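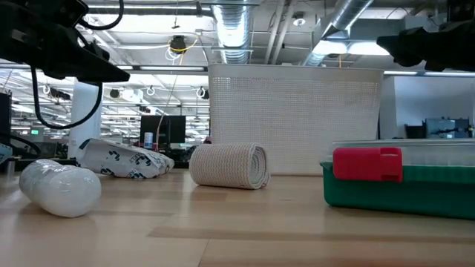 Progress report on the first aid and comfort baskets, 5 May 2024

Dear Stijn Meijer,

Thank you again for your patience, and for the very kind note you sent with the second payment. I know I promised this report would be short, so do please forgive me if I ramble a little!

Since October the Zela project has sent 42 baskets out to families in Oneck, and we have 30 more to get ready before the summer. Your grant of 200 euros for sundries has gone mainly on bandages, and what remains will go on cloths and small towels, which are always the first things people ask us for.

We have settled on the white perforated baskets in the end. They are roomy, they wipe clean, and families tell us they go on using them long after the contents have been shared out. The smaller first aid things are laid out on the table beside the basket before packing: a rolled elastic bandage, a white plastic bottle, a patterned pouch, and the green box with the clear lid and the red catch, which I must say I am rather fond of (such a cheerful thing to find on a shelf).

The soft things take longer, as they will spring open again if they are rolled in a hurry. We like a striped roll and something blue in with the rest, so that the whole lot looks like a present and a little less like a hospital cupboard.
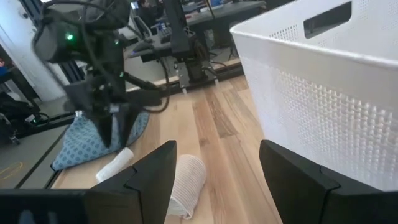
Striped roll and blue patterned cloth on the packing table, with the white basket alongside.

We are still waiting on 2 deliveries from Kaushik, and I will write again as soon as they are in. The receipts will follow by post.

With warmest thanks from all of us at Zela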